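How to sort out your bathroom cupboard and keep it that way

I have put this job off more times than I care to admit, so if you've arrived on this page with a cupboard that rains cotton buds every time you open the door, please know you're in kind company. It takes an afternoon if you dawdle (I do) and rather less if you don't. Put the kettle on first.

What you'll need

A bin bag, a damp cloth, a washing-up bowl of warm soapy water, a pencil, some masking tape and a handful of shallow trays. The trays matter more than anything else on the list, and I'll come to them in a moment. You don't need to buy matching jars.

Step 1. Take everything out

Yes, everything, even the shelf you think is fine. Spread an old towel on the bed or the landing floor and lay it all out there. If you have little ones or a nosy dog about, choose the bed and shut the door, especially where medicines are concerned.

My friend Lotte Schouten does one shelf at a time and swears by it, but whenever I've tried her way I've simply shuffled things from one shelf to the next and felt very busy doing it.

Step 2. Wipe down and let it dry

Warm soapy water is plenty for most shelves. Old toothpaste rings come away if you lay the wet cloth over them for a few minutes and go and do something else. Leave the doors wide open until the inside is properly dry, corners included — I've ruined a whole box of plasters by being impatient.

Step 3. Check the dates

Go through medicines and creams one by one. Anything out of date goes in a separate bag to take back to the pharmacy; please don't tip it down the sink or the loo. Sun cream and make-up often have a tiny picture of an open pot with a number and an M beside it, which tells you how many months it keeps once opened. I now write the month on the bottom in pencil on a bit of tape when I open something new. December, says my current hand cream, in very wobbly letters.

Step 4. Group by when you use it

Most advice tells you to sort by type, and you can, but I've found it much easier to sort by moment. Morning things together, bedtime things together, then "somebody is poorly", then spares. It means you reach for one group and carry on with your day.

Step 5. Measure, then choose your trays

Measure the depth of the shelf with the door shut, allowing for the hinges. You want each tray to slide forward without catching, with low sides so you can see what's in it. Pale plastic is easy to rinse. Small bottles do well in a shallow tray because you can bring the whole lot out together and stop fishing about at the back.

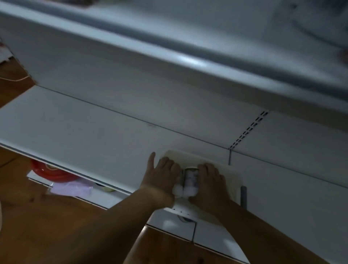

Step 6. Put it back, heaviest at the bottom

Big shampoo bottles and spare soap go low down. Daily things sit between waist and eye level. Medicines go up high, or better still in a locked box outside the bathroom altogether, as steam does them no good.

Step 7. Label the front edge

Masking tape and pencil will do for the first 2 weeks. You'll almost certainly change your mind about where something lives, and it's a shame to have printed lovely labels by then. Mine moved three times before I was happy.

Keeping it up

When you bring shopping home, put the new one behind the old one. Once a month, slide each tray out, wipe under it and slide it back. If a tray is too full to slide, have a quick look through for empties before you go hunting for a bigger tray.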